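29 Dec 2020

Spent the morning closing files at Haworth. The Cesen matter is done apart from the final bill, and I moved 300 documents out of the old case system into Stelemero. It choked on scanned exhibits again, so I split them into batches of 15 and they went through.

Samer called at 2 to go over the engagement letter template. He wants the fee clause on page one. I agreed, but I'm keeping the file retention paragraph where it is - clients ask about it more than anything else. 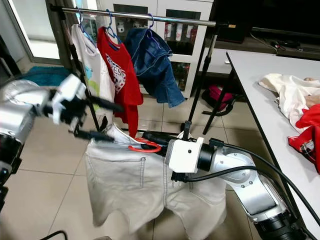 Raghda Daher

After lunch I worked on the intake form. It had 18 questions and most people stopped before the end. I took out the ones we can ask on the first call and moved the conflict check to the top. Samer will test it with the front desk.

Tranano's renewal notice came too. The e-signature plan runs until June, so I left it alone.

Still to do: trust account reconciliation, and the bar dues. Stopped at six.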